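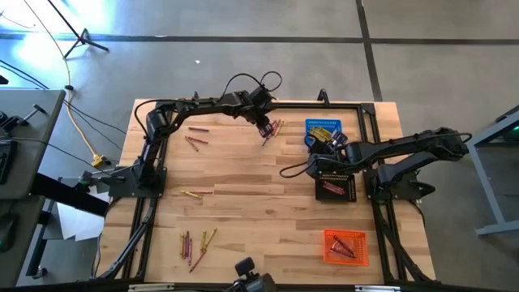

Solid timber benchtops move. A slab glued up from narrow strips will widen in humid months and shrink once the heating goes on, and most failures start with an installer who fixed it as if it were stone.

Movement runs across the grain and is close to nil along it. Lorraine Pilkington, who trained at Coelho and now runs the finishing shop at Modwood, drills slotted holes in the support rails and leaves the screws a little slack. Glue is kept off the rails entirely.
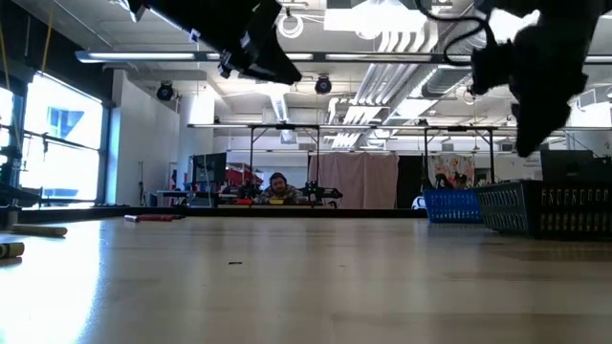
Finish matters nearly as much. Hardwax oil slows moisture exchange but doesn't stop it, so the underside gets the same number of coats as the top. A board sealed on one face will cup. Pilkington also coats the end grain twice – it takes up water far faster than the face.
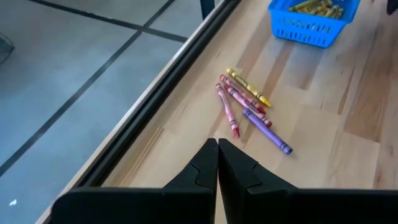 Sanding is where colour goes wrong. Past a fine grit the surface burnishes and the oil sits on top in grey patches. Her shop stops early, wipes down, and lets the first coat cure overnight. One customer's top, 2,000 mm long and 39 mm thick, was stripped and redone after the previous finisher had polished it like a tabletop for display.

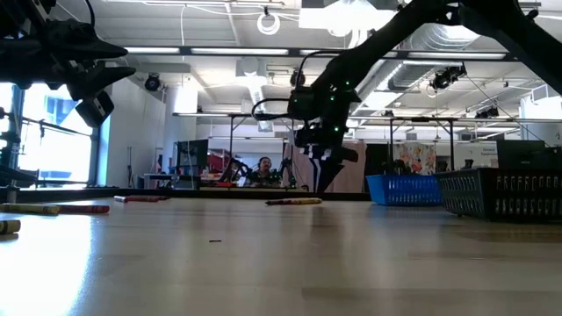
How often should an oiled benchtop be recoated? Once a year in normal use, and sooner near a sink, where water stops beading first.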